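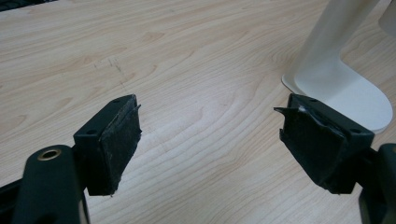
Unit 2: Reports of Threats and the First Written Record

Notes | Readings | Assignments | Contact

A threat report reaches the police in one of three ways: from the person threatened, from a third party, or from an institution such as a school or an employer. The intake officer records which of these applies before anything else is written down. Later readers of the file will weigh the statement differently depending on the source.

The first record should hold the exact words of the threat, the medium, the time received (for instance 7:40 a.m.) and the name of every person who handled the message. Paraphrase is a common fault. In the Driltemel exercise, two students wrote "threatened harm" where the note gave a place and an hour - both details were lost to the investigator.

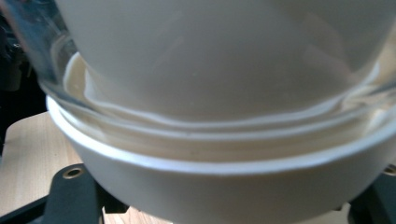

Original material is kept apart from copies. A printed message goes in a sleeve, and a phone is logged by make, condition and owner. The log entry is signed at each transfer. A gap in the signatures does not always exclude the item at trial, but the officer will be asked to account for it.

False reports are treated separately in Unit 4. For now, note that the intake officer does not test the truth of the complaint. That work belongs to the assigned detective, who starts from the same record.

Reading: Khondokar, case file 1443, first interview only.
Written work: draft an intake record from the Matevari transcript, 700 words at most. It carries 50 points. Hand in to Mahlet Belay by the end of September.

Course contact: H. Kröger, Room 2 | Copyright Course Office | Back to top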